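Folding school comes to Fallilar

I've been going in and out of the Fallilar building for years, mostly to drop off a comforter that won't fit in my own machine, and I thought I knew the place pretty well. Big steamy laundry floor in back, counter up front, somebody always yelling over the dryers. So when Abena Dogbe told me they'd started teaching a robot to fold sweaters, I laughed, and then I asked if I could come and look.

She said sure, come after lunch, and wear something cool.

What I found upstairs was a whole lot quieter than what's downstairs. Fallilar has signed on with Gralberg, an automation outfit, to build up a library of folding and handling moves that a pair of robot arms is supposed to learn from. The arms aren't there yet. They're due in October, if the freight people behave. For now the teaching is done by hand, by the folks who used to stand at the folding tables, using grippers they hold and work themselves. Every move gets recorded. Pick up a sleeve, bring it across, let go, smooth it, next one.

The job comes with its own name, of course. The staff are "demonstrators" now, at least on the schedule. Everybody I talked to just calls it folding school.

Abena has been on the floor at Fallilar for 15 years and she was one of the first to move up. I asked her if it felt strange, and she thought about it for a good long while. The strange part, she told me, is going slow. Downstairs you fold a sweater without knowing you've folded it. Upstairs she has to think about where the cuff is, and which way the elbow wants to go, and whether she's pinching too much at once. Her first few sessions she kept wanting to put the gripper down and do it with her fingers!

I got to have a go myself (of course I asked). It's harder than you'd guess. A flat towel is fine, I did a flat towel and felt very proud of myself. Then they gave me a cardigan and I spent what felt like a whole season trying to get one arm to lie across the front of it. The knit bunches up, it twists, it springs back. Adom Kwofie, who runs the sessions, was very polite about it and I'm fairly sure my attempts went straight in the trash folder.

Knitwear is the part Gralberg cares about most, Adom says. Sheets and towels have been going through machines for ages. A chunky cable-knit is another story, with all those braids making it thick in one spot and floppy in another, and a sleeve that won't stay where you put it. And they don't want everything done on a nice clean tabletop either. The plan calls for beds, patterned bedding, pillows nearby, the kind of clutter you'd get in a real room, so that the arms don't get confused the first time they meet a flower print.

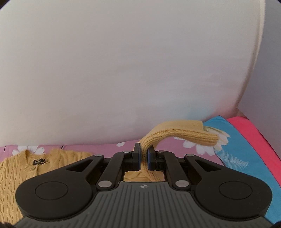 Benedicta Quansah would rather talk about wrists. Hers have hurt for most of her working life, she told me, and she doesn't care one bit who or what folds the sweaters as long as she can still open a jar when she's old. The upstairs sessions run short, with a break after each batch, and she's sleeping better. She also said she misses the radio. No radio upstairs, because it gets into the recordings, and she thinks that's silly when the robot isn't going to be listening to anything.

The numbers, for those of you who like numbers: 23 people work at the Fallilar laundry, counting the drivers. They've recorded 2243 folds so far. A full day upstairs is supposed to bring in 200, though Adom admitted they've hit that exactly once, and it was a day with a lot of pillowcases in it.

So what happens to the jobs? I asked everyone that, and I got a different answer from pretty much everyone. The company line is that no one gets let go when the arms come in, and that the people now at the folding tables will move over to checking, mending and stain work, which is always behind. It's in a letter that went to all the staff. Abena has hers on her refrigerator. She believes it, mostly. She'd like it better with a date on it, and so would I.

Kwesi Tetteh is less convinced. He drives one of the vans and he's seen what happened over at Hidayat, the hotel laundry across the river, when the pressing line went automatic. Nobody was fired there either, he told me, they just didn't replace anyone who left, and after a while the break room got awfully roomy. He isn't angry about it. He just wants people to ask before the arms are bolted down.

There's the pay question too. Demonstrators get a bit more per hour than the folding tables do, and that's caused some grumbling, mostly over who gets picked. It started out as whoever put their hand up. Now there's a rotation pinned by the time clock, and Araba Ankrah, the floor manager, says everyone who wants a turn will have had one before the arms show up. A couple of people have said no thanks, and that's fine with her. Somebody has to keep the actual laundry moving, and my comforter was in that pile, so I was glad to hear it.

One thing I hadn't thought of at all: the folders are arguing about folding. Put several experienced people in a room and ask them to do the same sweater and you'll get several ways to do it. Abena goes sleeves first, straight across. Benedicta brings each sleeve in and then turns it down along the side, which makes a neater stack but takes longer. Gralberg wanted them to agree on one. They haven't! For the moment both ways are being recorded, and Adom says that may work out fine for the training, or it may give them an arm that changes its mind halfway down a sleeve.

A staff meeting about the October changeover is planned, and Araba told me she'll put the question of the letter, and the missing date, at the top of the list. I'll be picking up my comforter that same week, so I'll ask how it went. Counter hours stay the same in the meantime, and the side door is still the one that sticks.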